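Trident Bench Practice Pack, second edition: a review

Reviewed by Soo-ah Ji

The Trident Bench Practice Pack is a spiral-bound rule book with two wall cards and a pad of log sheets, sold by Prosdale. It covers tabletop work with two-handed robots: how to set up the table, how to write down a task, when to stop, and what to record. It is not a safety standard and says so on the first page. You still need whatever your site and the robot's maker require. Trident sits on top of that and deals with the day-to-day habits that larger documents leave out.

I used it for a full round of household tasks with Jin-sol Cha and Jae-hoon Kwon. Jin-sol ran the robot, Jae-hoon kept the log, and I read the rules out when we disagreed. Most of our time went on one task, putting a small bottle in a tabletop trash can and shutting the lid, and that is the task I will use here.

What you get

There are 29 rules in seven sections. Each rule is a sentence or two in bold, then a short note. The binding lies flat. The wall cards repeat the stop rules and the table setup rules in large type, and they can be read from the operator's seat. The log pad has room for 1,000 trials, one line each, and the lines are tall enough for normal handwriting.

The index is poor. "Lid" isn't in it, and neither is "cable," although both come up many times in the book.

Table setup
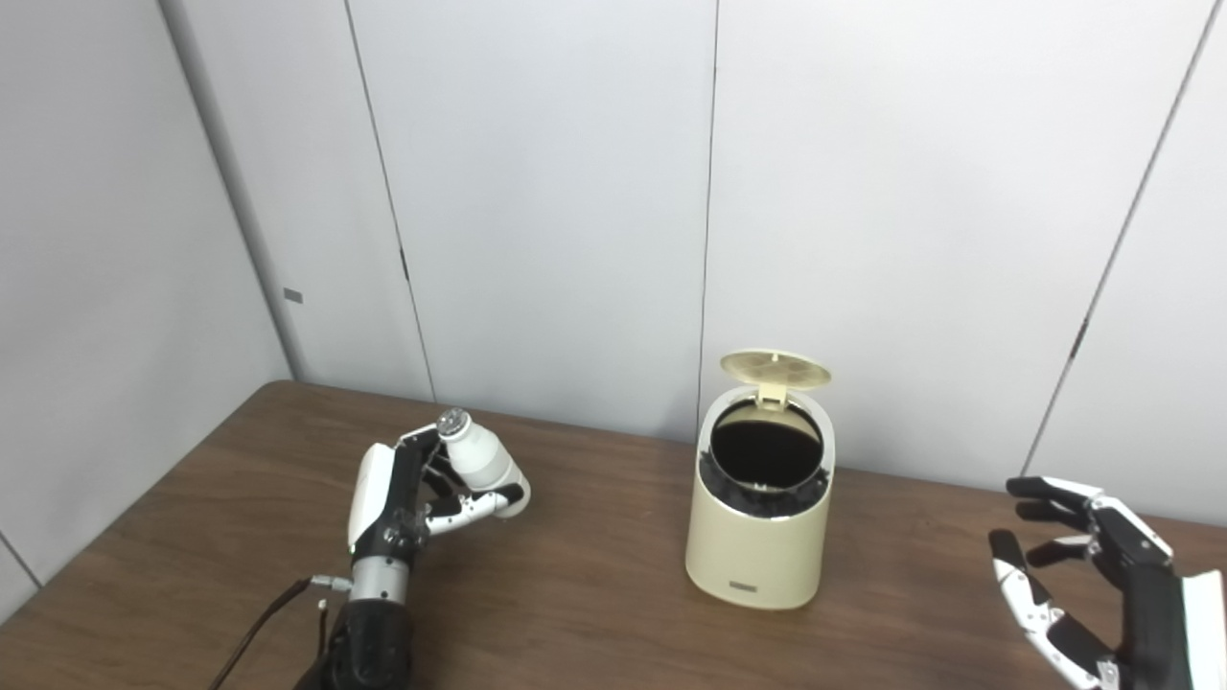 Section 2 is the part I would keep if I had to tear the rest out. It asks for a bare table, one target, and one object per trial, with nothing parked at the side for later. It also asks you to write down the starting condition of anything that can open, close or turn. For our task that meant the lid. With it flipped up behind the opening and the bottle already in the left hand, the start is a different task from one where the robot has to open the can first, and our old sheets had the same name for both. We changed ours to "can, lid up, bottle in left hand." It takes longer to write and has already saved an argument.

The rule on liners surprised me. Trident wants soft parts such as bags and cloths noted on the sheet. A black plastic liner bunched up inside the rim can change the size of the opening from one trial to the next, so we now straighten it at every reset.

Cables and the second hand

Section 4 has the two rules we had the most trouble with. The first says to check the full path of any outside cable before each block of trials, with the arm at both ends of its travel. The wording is clear, but the book gives no idea of how much slack to leave. Jae-hoon ended up writing our own number on the wall card in marker.

The second says the hand that isn't working must have a written waiting position. Ours is open, to the right of the can, clear of the rim. Before this we let it rest wherever the last trial left it. I can't say our results are better for the change, but the log is easier to read.

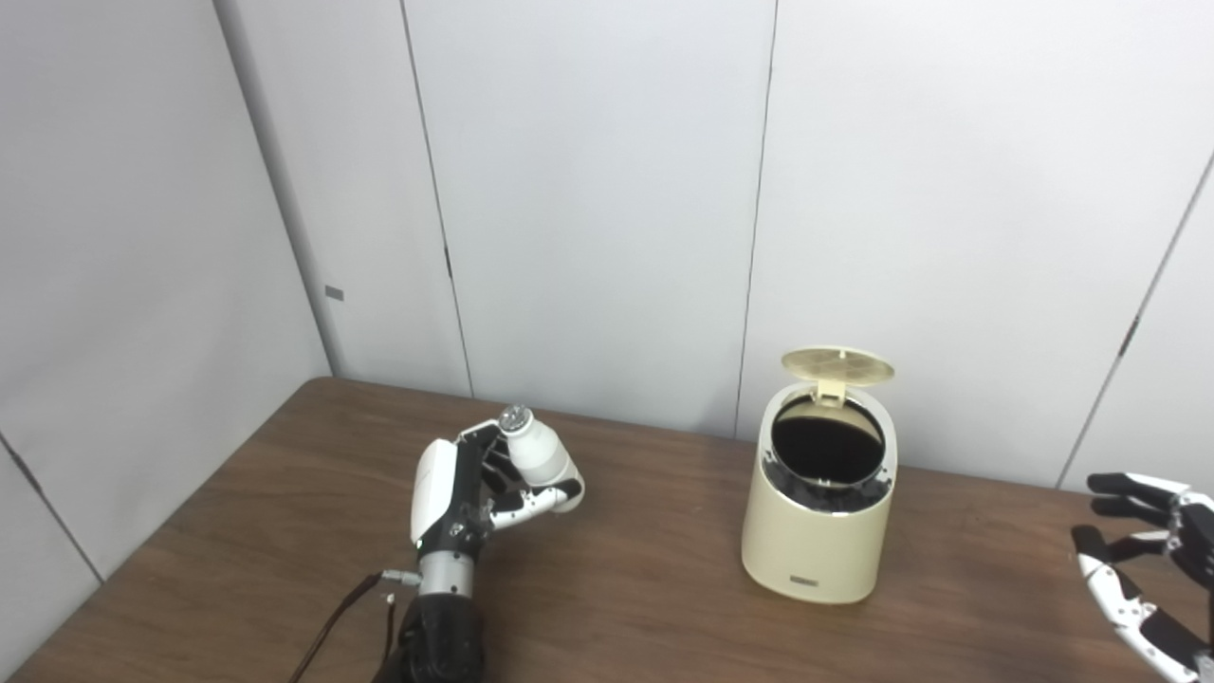
Grip and release

Section 5 asks you to record how the object is held as well as whether it is held. The book offers four grip names and none of them fit a bottle gripped sideways around the body with the cap up and to the left. We wrote it out in words. A blank box on the log sheet would fix this, and I hope the next edition has one.

The release rule is better. It says the hand should be over the opening and stopped before the fingers move. Jin-sol thought this was slow and skipped it for part of an afternoon. After going back through those log lines she put it back in.

Contact with the lid

Anything that gets pushed needs a named contact point and a named hand. We chose the right hand, with the fingertips on the right part of the lid, and the left hand empty and held well off to the side. Trident also asks for the thumb position, which I took for fussiness until I saw how low it sits in front of the can while the fingers are on top. If the can were shorter, the thumb would be the first thing to worry about. It is on our sheet now.

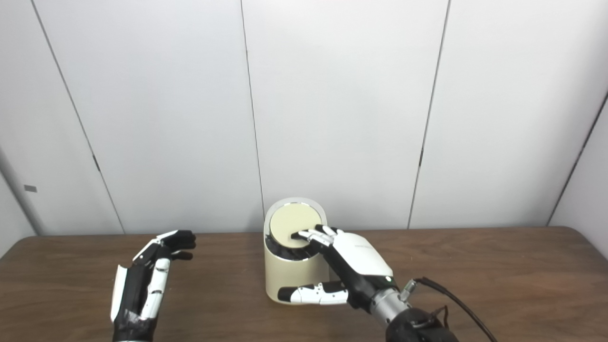

Stopping and logging

The stop rules are short and I have no complaints. Anyone in the room can call a stop, the call is one word, and a stopped trial gets logged like any other. The last point matters because stopped trials used to vanish from our records.

The log sheets have columns for start condition, hand, contact point, result and remarks. The result column allows "done," "not done" and "stopped." We wanted a fourth choice for a lid that goes down but doesn't catch. Yoon-hee Han, who types up our sheets, asked for a spreadsheet version, and Prosdale doesn't sell one.

Who should buy it

A small lab or a class that runs tabletop tasks and argues about what counts as the same trial will get its money's worth. A group that already has written task sheets could buy the wall cards on their own. If you work with mobile robots, skip it. There is one page on moving bases and it mainly tells you to look elsewhere.

We are keeping ours, with Jae-hoon's marker notes on the card, and I have sent Prosdale the list of words missing from the index.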